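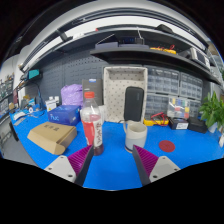

The open day at Dridus starts at nine in the morning, and by a quarter past the coffee line is longer than the line for the robots. The company has had the ground floor of an old printing works for 3 years. Once a year, in March, it lets the public in.

Most people head first for the arms. Two of them stand behind a rail at the far end of the hall, sorting parts into trays. They are fast and a little dull to watch. The more interesting stop is the electronics workshop, where the engineers teach the arms what to do.

The teaching is done by hand. A person holds a gripper with two soft ridged fingers, picks something up and puts it down again. A camera on the gripper records the whole thing from just above the fingers. There is no robot in the room while this goes on. The recordings go to a model, and the model later drives an arm fitted with the same kind of fingers.

The project is called Joderano, and it has 3,566 recordings so far. The team made 161 of them in the week before the open day, nearly all with drink bottles and mugs. Bottles are a useful problem, one of the engineers explained. Clear plastic is hard for a camera to read, and the sides give when you squeeze them.

The workshop has not been tidied up for the job, and the team wants it that way. An arm that has only seen a bare table tends to get lost on a full one. So the recordings are made on the ordinary blue bench, with the pegboard, the parts drawers and the potted plant in view.

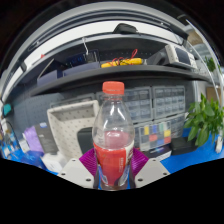 Visitors were allowed to try it, two at a time. It is harder than it looks. The fingers close straight in from both sides, and if you come at a bottle off center it tips before you have a grip on it. My first try knocked it over. On my second I got it up and set it down on the wrong side of the mug. The engineer kept both recordings, but marked the first one as a failure. Failures are stored separately and used for testing.

A boy ahead of me did it cleanly on his first go and asked if he could be paid.

After lunch there was a talk by Desjardins, the firm that makes the finger pads. It was mostly about wear. Pads lose their grip as the ridges smooth over, and the speaker passed a used set through the audience so people could feel the difference. Someone asked about wet bottles. The answer was that wet bottles are still a problem.

The last demonstration was the one people had waited for. An arm named Brikov, after the street the building stands on, was asked to clear a small table using what it had learned from the recordings. It moved a mug, then a bottle, then stopped over a second bottle for a long moment and backed off. An engineer turned the bottle so the label faced the other way. The arm came down again, picked it up and put it in the crate.

There was some clapping. The engineer wrote a note on her pad and reset the table for the next group, which was already coming in from the hall.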